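Section 5. Lining and filling the accessory tray

1. Lay the tray on a flat surface. A made bed will do, with the sheet pulled smooth.

2. Line the inside with one sheet of painted paper. Press it into the corners. 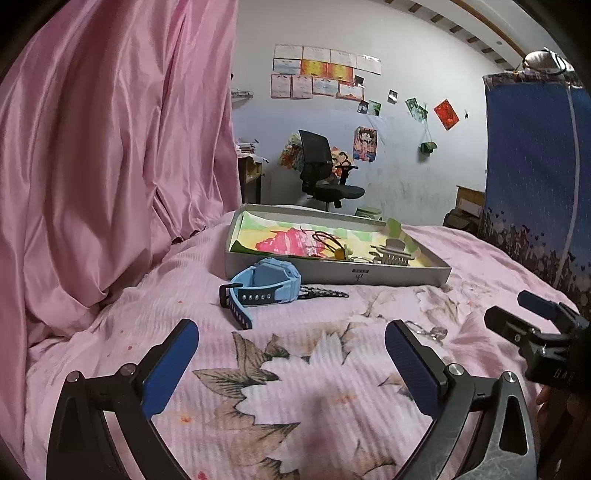 3. Trim any paper that stands above the rim, or fold it down. Do not glue it, as it will need changing.

Note: Tarneck paper may be used in place of the Annan sheet.

4. Sort hair claws, hair pins and bands from watches, bracelets and rings. Hair items go in first.
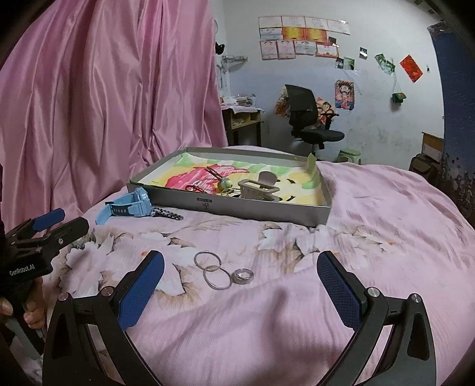
5. Lay watches on their side, strap open. Keep small rings together and hoops flat.

Caution: Do not stack anything on a watch face.

Spare liners: Kavuvska, part 1477.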